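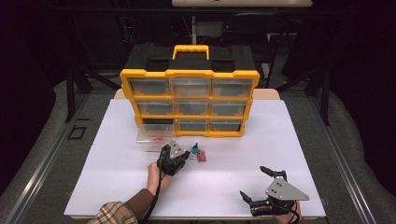

Oltik Nine-Drawer Small Parts Organizer
Item 1496 – sold by Starcombe Workshop Supply

Small parts storage is one of those categories where every box promises to change your life. It won't. If you throw screws in a coffee can now, you will probably throw them in the wrong drawer later. What a drawer organizer can do is let you see the wrong drawer from across the bench, and for some of us that is worth the money.

The Oltik has nine clear drawers in three rows of three, a yellow front, and a carrying handle on top. The black top has molded recesses, which the maker calls a "quick access deck." We call it the place where pencil stubs and odd washers end up. It is handy enough, but don't store anything up there that you plan to carry down a flight of stairs.

What the maker says, and what we think

"Holds up to 1000 parts." Parts of what size? Number 4 washers, sure. Lag bolts, no. We asked Oltik how they got the figure and received a very friendly email that didn't answer the question. Ignore the number and look at what you own.

"Break-resistant drawers." We have sold these since the first version. The drawers hold up to normal use. They do not like being dropped on concrete with a full load of brass fittings, and a cold garage makes that worse. Spare drawers are item 2323, sold one at a time. Order a couple with the unit if you tend to drop things.

"Professional grade." This phrase has no meaning and we have asked for it to be taken off the carton.

Good for
Electrical bits, picture hardware, fishing tackle, beads, sewing notions, model parts. Anything light that comes in more kinds than you can keep straight.

Not good for
Nails by the pound. Anything oily, unless you line the drawers. Long drill bits. Anyone who needs a lock.

About the labels
A sheet of paper labels comes in the carton. The glue is poor and the corners lift. Use masking tape and a marker, or buy the Avuria label strips, which cost more than they should but do stay put.

Compared with the Ogura cabinet
People ask about this a lot. The Ogura is steel, heavier, and meant to be screwed to a wall. If your parts never leave the shop, buy the Ogura and stop reading. The Oltik makes sense if you carry your hardware to the job – or to the kitchen table.

From customers
"I was ready to hate it. The drawers pull out smoother than my old ones, but the handle digs into your palm when it's full." – Lucie Fehr
"Fine for resistors. I would not call it a toolbox and I don't know why the carton does." – Amparo Llanos

Ordering
Ships assembled. Orders over $100 ship free in the lower 48, and no, one organizer will not get you there. Returns are accepted if the drawers are empty and clean. Please check the back corners, we have been mailed a lot of other people's wood screws.

The current price is good through the end of June. It may go up after that, or it may not. Oltik hasn't told us.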